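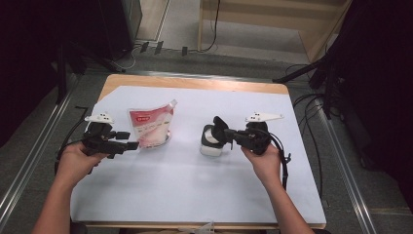 Août, cinq heures et demie du matin

Réveillé par la chaudière de l'immeuble, qui se met en route en plein mois d'août pour une raison que le syndic qualifie de « cycle d'entretien ». J'en ai profité pour faire les comptes de mon levain. Il a maintenant vingt jours, il a mangé plus de farine que moi de pain et il n'a toujours rien produit qui mérite une tranche de beurre. Katherine m'avait prévenu : le premier mois, on nourrit une bête, on ne fait pas de boulangerie. Je croyais qu'elle exagérait pour me décourager. Elle me ménageait.

J'ai donc relu mes notes. Le premier pain pesait 1000 grammes à l'entrée du four et, à la sortie, il avait la forme et la souplesse d'un presse-papiers. Le deuxième s'est étalé comme un flan. Le troisième, je l'ai offert à Octavio, qui m'a écrit le soir même pour me demander si j'avais des nouvelles de son dentiste. Je n'ai pas répondu, il faut savoir laisser passer les choses entre beaux-frères.

Hier, passage au moulin d'Urrego pour acheter de la T80, celle dont tout le monde parle sur le forum avec des trémolos. Le meunier m'a demandé ce que je faisais comme hydratation. J'ai dit soixante-quinze pour cent, d'un ton dégagé. Il a hoché la tête longuement, comme un médecin qui regarde une radio, et il m'a vendu un sac plus gros que celui que je voulais. C'est un très bon commerçant. Le sac est dans l'entrée et on le contourne pour aller aux toilettes.

Sept heures

Café. Le levain a doublé pendant la nuit, avec de grosses bulles sur le côté du bocal et une odeur de yaourt, un peu de pomme. La semaine dernière, il sentait franchement la colle à bois. J'ai mis l'élastique à la bonne hauteur et j'ai pris une décision : la fournée d'aujourd'hui sera modeste. Un seul pain, 330 grammes d'eau, pas de graines, pas de noix, pas de ces entailles en épi qui m'ont valu tant de ridicule en juillet.

Mélange à sept heures vingt, autolyse, une heure sous un torchon. Pendant ce temps j'ai lu ce que Lakmal Mridha a posté dans la nuit : un message de 4000 signes sur la température de base, avec un tableau. Il habite au-dessus d'un garage, son fournil mesure la taille d'un placard et il sort des miches qui chantent en refroidissant. Je lui en veux beaucoup. J'ai tout recopié dans le cahier.

Dix heures et quelque

Premier rabat, deuxième rabat. La pâte colle aux doigts, au bol, au robinet, à la poignée du frigo, et je retrouverai à l'automne ce qu'elle a laissé sur mes lunettes. Amparo est entrée dans la cuisine, elle a regardé l'évier, elle est ressortie. Vingt-deux ans de mariage ont donné à ses silences une grande précision.

Elle est revenue ensuite pour m'annoncer que les Guzmán dînaient ici ce soir. J'avais oublié. Orlando a fait l'armée chez un oncle pâtissier, si j'ai bien compris l'histoire, qu'il raconte toujours en mangeant, et il a sur la croûte des opinions arrêtées. J'ai suggéré qu'on achète une baguette au coin, par prudence. « Non non, a dit Amparo, on mangera le tien. » Je cherche encore si c'était de la confiance ou une punition.

Quinze heures

Façonnage. Raté une première fois, repris, raté moins nettement. La pâte avait enfin un peu de tenue et elle est restée en boule au moins le temps que je me retourne. Au frigo dans son panier, entre les yaourts et la salade, 6 degrés au thermomètre. Il faudrait une nuit entière. Elle aura trois heures et demie, elle n'avait qu'à lever plus tôt.

Vingt-trois heures trente

Bon. Il a gonflé. Pas beaucoup, et d'un seul côté, ce qui lui donnait l'air de hausser une épaule, mais gonflé. La croûte craquait. Dedans, des trous, des vrais, sauf en bas où la mie faisait une bande grise et serrée dont je n'ai pas parlé. Orlando en a pris une tranche, puis une autre, puis il a raconté l'oncle. Il a dit que ça manquait de sel. J'ai vérifié dans le cahier : la ligne du sel n'est pas cochée.

Il en reste un quart. Amparo l'a enveloppé dans un torchon et m'a demandé, en éteignant la lumière, si j'en refaisais demain. J'ai nourri le levain avant de monter.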